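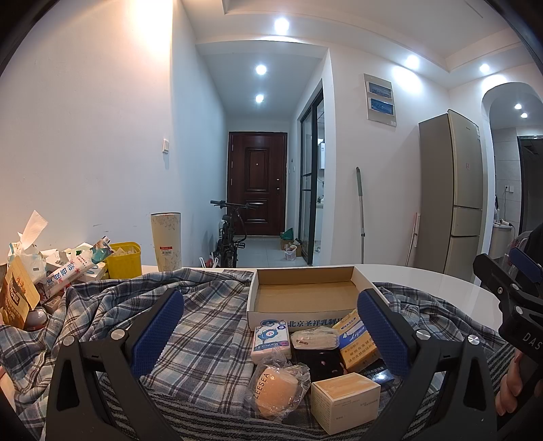
Flannel and brushed cotton are the fabrics I get asked about more than any other, mostly by people who've just pulled a favorite shirt out of the dryer and found it two inches shorter than it went in. I've ruined plenty myself, so no judgment! The plaid ones worry people most, and I get why. A check in grey, black and white with some muted blue-green running through it has a lot to lose: the white goes dingy, the black goes dusty looking, and the blue-green drifts off toward nothing in particular. Leave a cloth like that rumpled up on the table and the folds can set in if it's damp, so the first habit to get into is a boring one. Shake it out, spread it flat, look it over before it goes anywhere near water.

Home Laundry Kitchen Mending Ask Me

How I Wash, Dry and Rescue Plaid Flannel
By Sorin Mladenović
16 September 2020
7 min read

Before the wash

Check the pockets, obviously. Then close up any buttons or zippers and turn the thing inside out. Flannel pills from rubbing, and most of the rubbing happens in the washer, so you want the inside taking the beating. I also pick out the heavy stuff (jeans, towels, anything with hooks) and give the flannel its own small load with T-shirts or pillowcases.

If it's brand new, test a hidden bit of hem. Wet it, press a white rag on it for a minute and see what comes off. Any color on the rag means it washes alone the first couple of times. I skipped this once with a dark red scarf and wore pink undershirts until the next summer.

Stains first, always. A grease spot gets a drop of plain dish soap worked in with your fingertip and left for fifteen minutes. Coffee gets cold water from the back of the fabric so you're pushing it out the way it came. Blood is cold water too, never warm, and patience. For ballpoint I dab with rubbing alcohol on a cotton ball, with an old towel underneath, and keep moving to a clean part of the towel. It takes ages. Put the radio on.

The wash

Cold water, gentle cycle, half the soap you think you need. I mean it about the soap! Brushed fabric holds on to detergent, and that stiff, slightly waxy feel people complain about is very often leftover soap. If yours already feels like that, run it through once with no detergent and half a cup of white vinegar in the rinse. My kitchen smelled like a pickle jar the first time but the shirts didn't, once they were dry.

I don't use fabric softener on flannel at all. It lies down the nap and makes dish towels useless at drying dishes, and my mother-in-law and I have agreed to stop discussing it.

No bleach either, even on a plaid that's mostly white. You can't keep it off the dark squares. If the white has gone grey, try an overnight soak in cool water with a scoop of oxygen powder (the non-chlorine kind, and read the box for colors), then wash as usual. Don't let it sit for days. I did that with a tablecloth I'd forgotten in the basement sink and the smell was really something.

Drying

Here's where most of the shrinking happens. Cotton flannel that goes through on high heat is going to come out smaller, and it'll keep doing it a little at a time. Low heat, and pull it while it's still a touch damp. Then give it a good snap, pull the seams straight with your hands and hang it up. You'll hardly need to iron.

On a line, keep plaid in the shade. We had a blanket over the porch rail for most of one June and the top side faded so badly it looked like two different blankets sewn together. Inside out helps some.

For a tablecloth or throw, I lay it over a drying rack with the weight spread across two or three bars. One bar leaves a crease right down the middle that will annoy you through every dinner.

Ironing, if you must

Medium heat, a bit of steam, and always from the wrong side. Press down and lift up, press down and lift up. If you shove the iron around like you're icing a cake, you'll stretch the checks out of line, and on a plaid you notice it right away because the stripes go wavy. When that's already happened, wet the piece, line the stripes up against the edge of the ironing board, pin it and leave it to dry. Works on most cotton. Wool blends are moodier and I'd go easy.

Shiny patches are from too hot an iron. Hold the iron an inch or so over the patch, let the steam hit it, and then brush it up with a clean, dry toothbrush. You won't get all of it back but you'll get some.

Pills and fuzz

A fabric shaver is worth having. Lay the cloth on something hard and flat, pull it taut with your free hand and go in little circles without pressing. Pressing is how you get holes (ask me about my elbow). A cheap disposable razor does the job too if your hand is steady, but stay well away from seams and buttons.

For lint and cat hair, a damp rubber glove beats the sticky rollers. Wipe in one direction, roll the fuzz off, rinse the glove, carry on.

Small repairs

Catch a thin spot early. I put a scrap of soft cotton behind it and run rows of tiny stitches back and forth, changing thread when I cross into a different color of check. From across a room you can't see it. From up close you can, and I kind of like that.

For frayed edges, trim the whiskers, fold under a quarter inch, fold again and stitch. Save whatever you cut off! Old plaid flannel makes the best dust cloths I've ever had, and squares of it with pinked edges go between my nonstick pans so they don't scratch.

Putting it away

Bone dry before it goes in the closet. I roll the big cloths around a cardboard tube from wrapping paper, and the shirts get folded with the heavy ones on the bottom. Cedar blocks are fine, just sand them lightly when the smell fades. Skip plastic bags for long storage and use an old pillowcase, which lets the air through and also tells me at a glance what's in there because I write on the hem in marker. My sister thinks this is barbaric.

Next up is getting candle wax out of table linens, so if you've got a method that beats the brown paper bag and warm iron, send it over.

Older: Cast Iron Questions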